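Wendale (software)

Wendale is a software toolkit for turning recordings made with hand-held grippers into control policies for robot arms. It was begun by Yurii Onyshchenko as a set of small scripts for lining up video with gripper motion, and it has grown, a little untidily, into a full set of tools covering perception, planning and playback. Its name comes from the street where the first version was written.

Perception

The perception module, called Pylypenko, works out where each gripper is and how far its jaws are open. Cloth is the case its authors have always cared about most, because a crumpled shirt has no fixed shape to match against. Pylypenko keeps a running guess at edges and folds – and is quite happy to say it doesn't know.
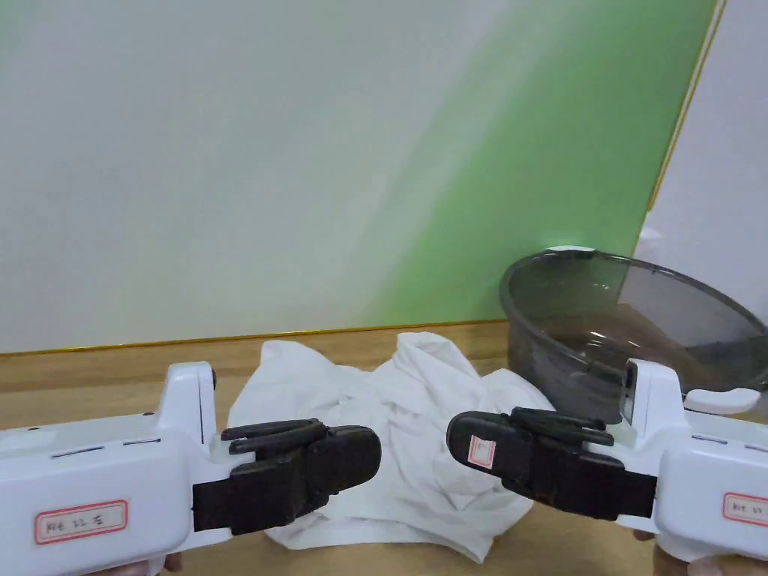 Planning and control

Planning is handled by Grumthorpe, written mostly by Yevhen Panasiuk. It predicts short stretches of motion for both arms together, and a separate control loop running at 100 Hz smooths the joins. Hangers took a good deal of patience. They are thin and easily turned by a light touch, so Grumthorpe plans the angle of the jaw before it plans the path of the arm.
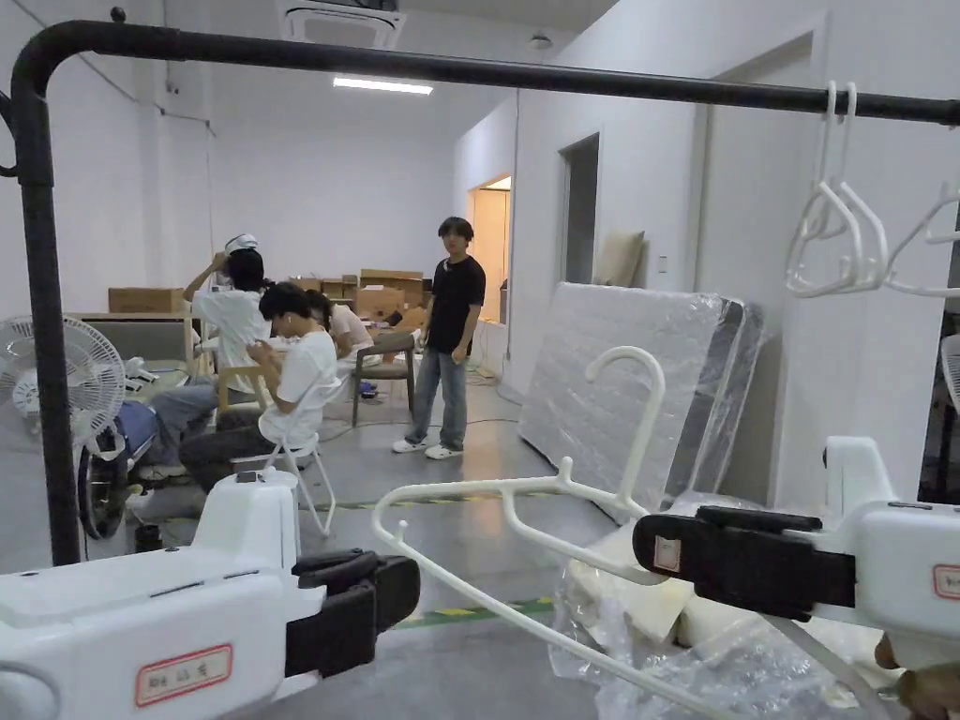
How many recordings does a new task need?
Most users start with 300, though a simple pick-and-place task can do well with 30 if the starting positions are varied enough.

Tooling

Burometti, the recording browser, lets a user trim, tag and replay sessions side by side. Version 3 added a shared timeline for both hands, which older users had been asking for since April.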